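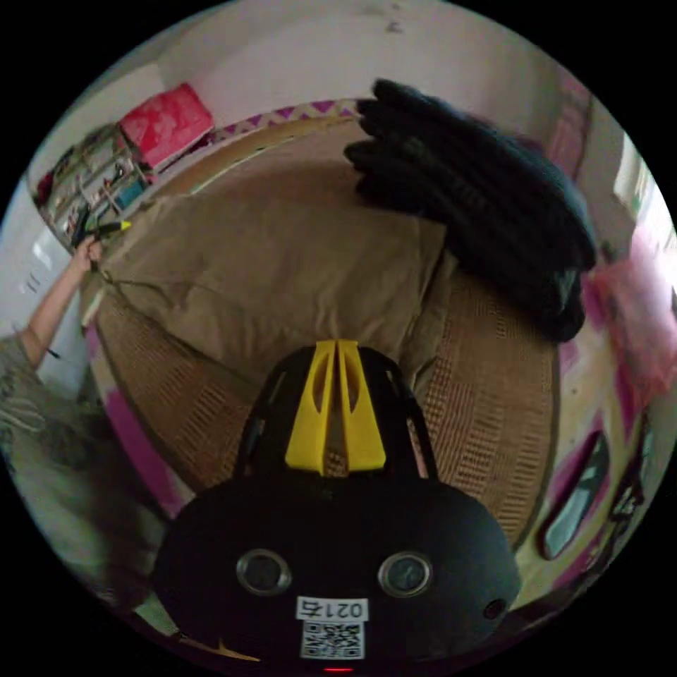 Figure 6. Bed with woven mat, pillow, and folded clothing.

Last updated: 25 May 2024
Reading time: 2 minutes

6. Dressing and clearing the Irholm bed

This section covers fitting a woven mat, placing the pillow, and clearing items from the sleeping surface. Assemble the bed frame and headboard (sections 2 through 5) before you start.

6.1 Fitting the mat

1. Unroll the mat on a clean floor, textured side up. Leave it flat until the ends no longer curl.
2. Lay the mat on the bed with one short end against the headboard.
3. Smooth it from the headboard toward the foot. Work out any ridges by hand.
4. Check that the mat lies inside the side rail and does not ride up over it.

Note: The mat may be used directly on the Buker base or over a mattress. Do not tack or staple it to the frame.

6.2 Placing the pillow

1. Pull the cover over the pillow until all four corners are filled.
2. Set the pillow lengthwise across the head of the bed, parallel to the headboard.
3. Check the corners for loose string. Trim it with scissors.

CAUTION: Do not pull loose string by hand. The seam may open.

6.3 Clearing folded clothing

1. Lift folded clothing from underneath with both hands. Divide a tall stack into two.
2. Move the clothing to a drawer or closet shelf.
3. Shake out the mat before making the bed for the night.

Clothing may be kept on one side of the bed during sorting. Keep the headboard trim uncovered.

6.4 Items near the bed

1. Store small items on a shelf within reach of the bed. Put boxes on top only if they sit level.
2. Cap pens and markers before working over the mat.
3. Tie back the curtain when airing the mat at an open window.

CAUTION: Ink cannot be washed out of the woven mat. Blot at once with a dry cloth and do not rub.

For replacement mats, see section 9, part 330.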